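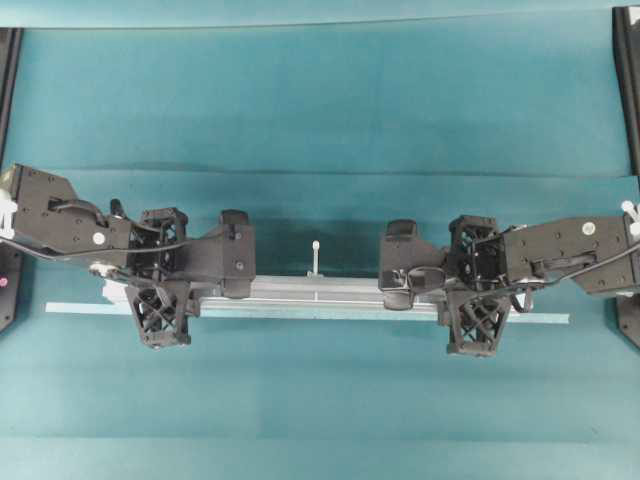

Two-arm cell, rail task. Both grippers over the aluminium rail, white peg between them.

Teleoperators, Homumbridge

Sketon is taking on operators to record hand-guided and remote-controlled demonstrations on its two-arm cells. You will drive both arms at once, repeat each task from varied starting positions and mark failed runs in the log. The current set calls for 432 accepted runs per operator.

Contract: 12 weeks from May, on site. Training on the Udix control software is given in the first week.

Needed: steady hands, good near vision (glasses are fine) and clear written English. Robotics experience is useful – it is not required.

Apply through the Sketon jobs page, quoting reference 444.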